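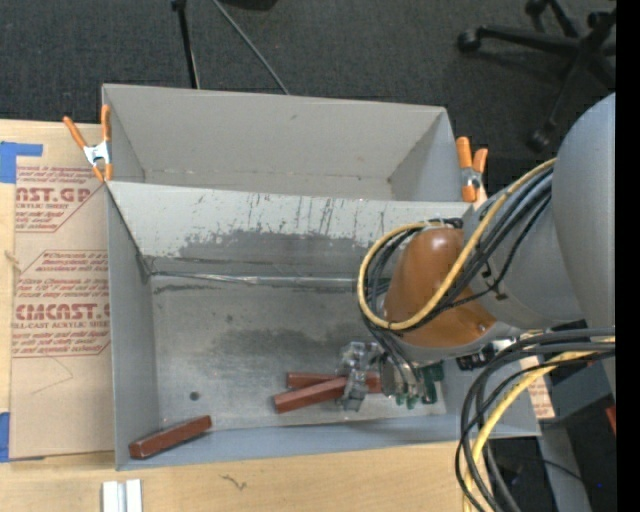 The workshop at Hornska opens at seven, and by half past the first grey bins are on the bench. The woman who runs the sorting side has done the job for 20 years, first at the old yard in Wurgate and then here, when the two businesses were put together.

"People think we sell blocks," she says. "Mostly we sort them. Selling takes five minutes."

The blocks are reddish-brown and come in from Dinsa in mixed loads. The last load was 1,115 pieces, and every one of them has to be looked at before it goes out again. Edges are what she checks first. A lighter, slightly worn edge is acceptable for garden work and for display boards, but a customer matching an existing wall will send it back.

I asked why the bins on the bench hold so few at a time. She said the large ones used to be filled to the top.

"You got chips that way. Every block you put in knocked the one under it. Now it's 3 to a bin while we look at them - then they go on to the shelf."

The bins themselves are plain and open-topped. She prefers grey because dust shows on it, and a bin with dust in the bottom gets tipped out and wiped before the next lot. The narrower ones are kept behind the large ones on the table and take whatever needs a second opinion.

She does not mind how the blocks lie. New starters tend to line them up along the side, and she tells them to leave it.

"One leaning on another is fine. You're going to pick it up again in a minute. Put your effort into the shelf, that's where it has to be straight."

The shelf is made up in rows of 100, with a paper slip at the end of each row giving the load and the month. The August rows were nearly finished when I visited, and most were going to a builder in Vullomitz who is redoing a set of garden walls.

Her own walls at home are rendered. She has been asked about this before.

"I look at blocks all day," she says. "I don't need them in the evening as well."

The bench is cleared at four and the bins are stacked by the door for the morning.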